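Snack tray with dividers, how do I lay it out so it doesn't look like a junk drawer?
Asked in Home & Kitchen, March

I picked up a reddish-brown wooden tray (the seller called it the Gretora, no idea if that's a real line) with one wide bay and a bunch of little compartments under it. I've been fiddling with it all evening for my book group, 17 people, and I keep moving the same packets back and forth!
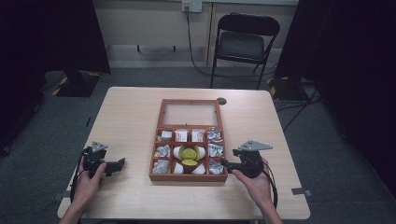

My sister thinks everything should go by color. I like having the eggs close to the middle with something green, and the foil-wrapped stuff out at the sides. But what goes in the big part? Dip? Crackers? Also, do I need to worry about scratching the table?

2 answers

Answer from pisari_kitchen (9 votes)
Keep the eggs where you like them, I'd do the same. Big bay = crackers or pretzels, no dip, because bare wood soaks up grease and you'll never get the smell out. If you really want dip, put it in a bowl next to the tray. For 17 people you'll be refilling, so stash extra packets in a bag under the table.
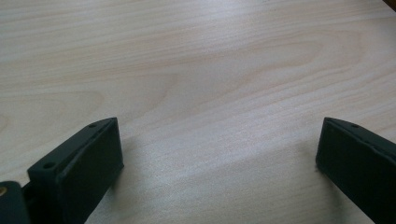
As for scratches, pale wood like that shows every little drag mark once the light hits it. Stick 4 felt pads under the corners and lift the tray when you move it, don't slide it.

Answer from Flillance (0 votes)
just use a plate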